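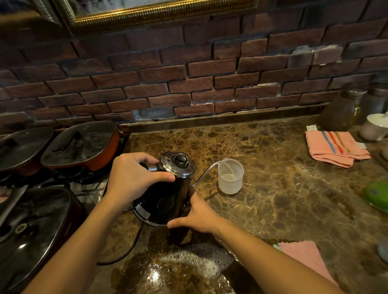 Plirkow Electric Gooseneck Kettle

Stock no. 744
Supplied by Rustex, Visavthorpe

The Plirkow is a cordless electric kettle with a narrow curved spout, intended for coffee drippers, small teapots and any job where water has to go into a measure at a slow and even rate. It lifts off a flat round power base. The spout rises from the side of the body, bends outwards at the top and finishes in a fine tip, which keeps the stream thin for as long as the kettle is held at a steady angle.

It is sold in two finishes, gloss black and polished stainless steel. The working parts are the same in both and the lids are interchangeable.

Pouring

Flow depends on tilt and on how full the kettle is. At a full fill the water reaches the tip early and a small movement of the wrist is enough. At a low fill the body has to be tipped a good deal further before anything comes out, and the first part of the pour may be uneven. For measured quantities we suggest filling to the middle mark and pouring with the tip just above the rim of the cup.

When cold water is being measured out, the kettle can be steadied with a second hand on the lid or the body. Do not do this after heating. The lid, the body and the metal collar all reach a temperature that will burn, and the side handle is then the only part to be touched. 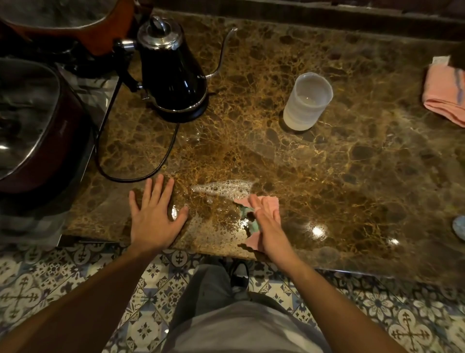
The base needs a level surface. Polished stone, tile and sealed wood are all suitable, though any spill on stone should be wiped up before the kettle is put back, as the underside of the base is smooth and will slide on a wet worktop. Leave enough slack in the lead that it does not pull on the base, and keep it clear of hobs and of any electric pans in use on the same counter. Several high-load appliances should not share one extension lead.

Specification

Rated power: 2,000 W
Supply: mains, UK plug
Final temperature: 100 °C, automatic switch-off
Base: round, flat, separate from kettle
Lid: lift-off, vented, round knob
Spout: gooseneck, fixed
Handle: side, heat-resistant
Guarantee: two years, domestic use
Finishes: gloss black; polished stainless steel

Boil-dry protection is fitted. If it operates, take the kettle off the base, let it cool completely and refill before using it again. Adding cold water to a dry, hot kettle can mark the floor of the body and is not covered by the guarantee.
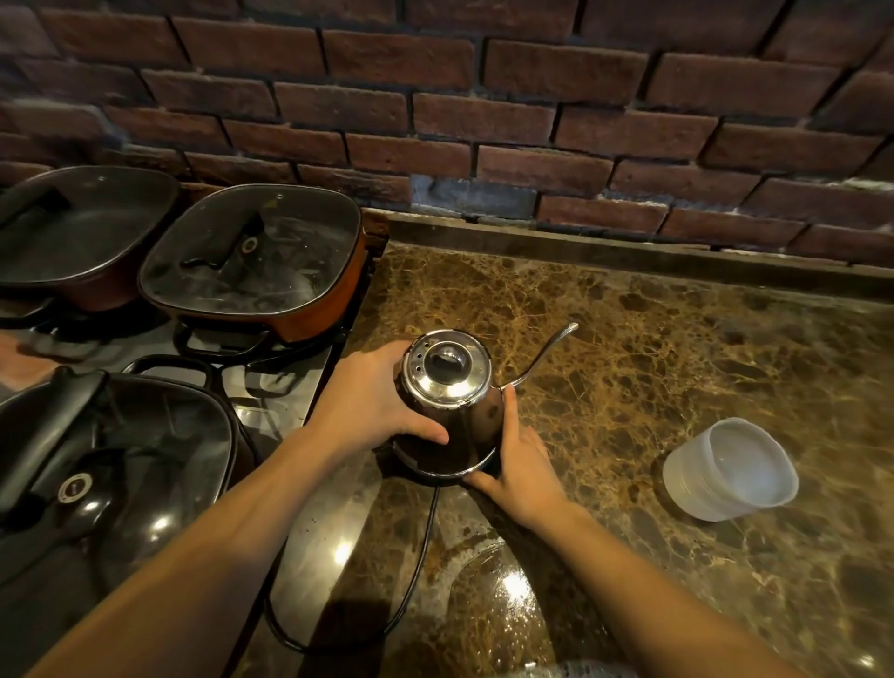
Steam has to leave the body somewhere other than the spout, or it pushes water out of the tip before the boil is reached. The Plirkow deals with this at the lid. The small holes form a ring around the central knob, so steam comes up close to the fingers of anyone who lifts it too soon. Wait until the boil has settled. The holes should be kept open – a soft brush is enough in most districts, and a cocktail stick will clear one that has scaled over.

Cleaning

Disconnect at the wall and allow to cool. Wipe the outside with a damp cloth and a little washing-up liquid, then with a clean cloth, then dry. Polished steel shows water spots more readily than the black finish and is better dried at once. Neither finish should be scoured. The kettle and base must not be put in water or in a dishwasher. The lid may be washed by hand.

Descale with citric acid every two months in hard water. Fill to the middle mark, add the powder, boil once, leave to stand until cool and pour away through the spout so that the narrow bore is treated as well. 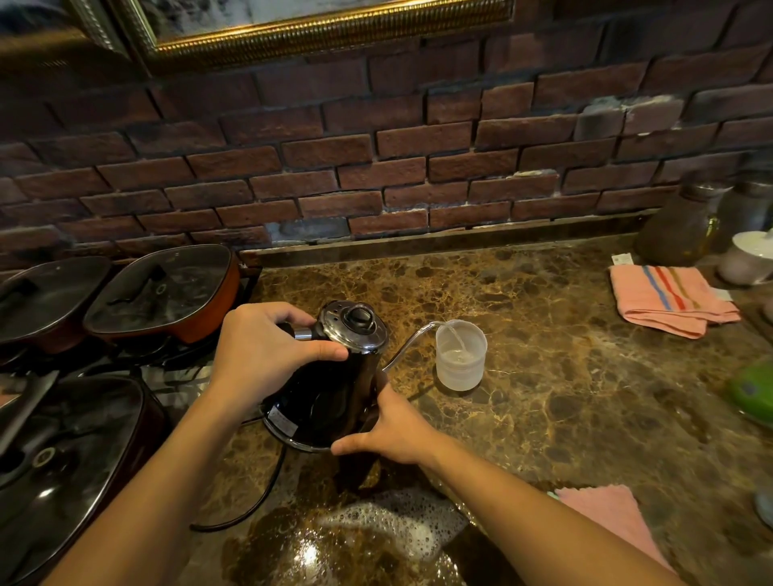
After descaling, boil and discard two fills of plain water. If the stream still wanders or breaks up, look at the tip under a good light. A flake of scale lodged there is the usual cause and can normally be flushed out from the open end with the tap running gently.

Spares

Lids, knobs and power bases are held at Visavthorpe and can be ordered singly. Quote the stock number and the finish. The base from the older Kan kettle has a different connector and does not fit. Kan lids are slightly smaller and do not fit either.

Page revised January 13, 2019

This site uses cookies to remember your basket. By continuing to browse you accept their use. OK | Cookie settings

Related items
Kan Electric Kettle (discontinued, spares only)
Plirkow replacement lid
Plirkow power base
Rustex measuring cup, translucent
Rustex citric acid descaler, 100 g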